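Home | News | Features | Allotments | Letters | Contact

Growing cut flowers on a cold slope

Wednesday, September 19, 2018
By Jayanthi Mathew

Print this page | E-mail this article

Snædís Mikkelsen had mud on both knees when I arrived at Grodness, and she did not stop work to talk. She was lifting the last of the stocks and wanted the row clear before the rain. "You can walk along with me," she said. "I hear better when I'm moving."

She took over the lower field 10 years ago, when it was rough grass and dock. The slope faces north-east and the wind comes straight up it from the water. Most people told her to grow kale. She put in sweet williams, cornflowers and a short row of dahlias, and lost all the dahlias in the first winter.

"I left them in the ground," she said. "I'd read that you could, if you covered them. Well, you can in Kent."

Now she lifts the tubers after the first hard frost, shakes off the soil and keeps them in boxes of dry compost under the stairs. This year she has 46 plants, mostly the smaller kinds. The big dinner-plate ones get knocked about and she has given up on them.

The season is short. She sows hardy annuals in autumn and again in spring, in case the first lot fails, and nothing much is ready to sell until June. After that she cuts six mornings a week, starting before five. Stems go straight into a bucket of water in the field, then stand in the old dairy until the afternoon.

I asked what people get wrong when they cut flowers at home. "They pick in the middle of the day," she said. "And they leave all the leaves on. Anything that's going to be under the water should come off, or the water stinks by Tuesday. And wash the vase. Really wash it, with soap."

She has no time for pennies, aspirin or lemonade in the water. Sachets of flower food are fine – she uses them herself for weddings – but clean water changed every other day does nearly as well.

Most of what she grows goes to the shop in Javberg and to a stall by the gate with a tin for the money. Last year she sold 1,000 bunches, which was her best so far. The tin has gone missing twice. She bought another one.

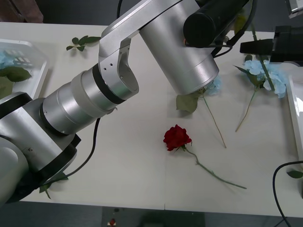 Arsen Karpenko told me that the price is the hard part, and that a local bunch will always look dear next to one that has come in by lorry. The shop takes hers anyway and puts the price up on a card by the till.

Snædís does not argue with that. "I can't be cheap," she said. "I can be fresh. If they get three more days out of them, they come back."

She would like a second polytunnel, though the first one lost its cover in February and she is still paying for the new sheet. Next year she means to try ranunculus under it, and to give up on larkspur, which the slugs have eaten every spring.

By then it had started to rain. She carried the buckets up to the dairy, two at a time, and went back down for the fork.

Print this page | E-mail this article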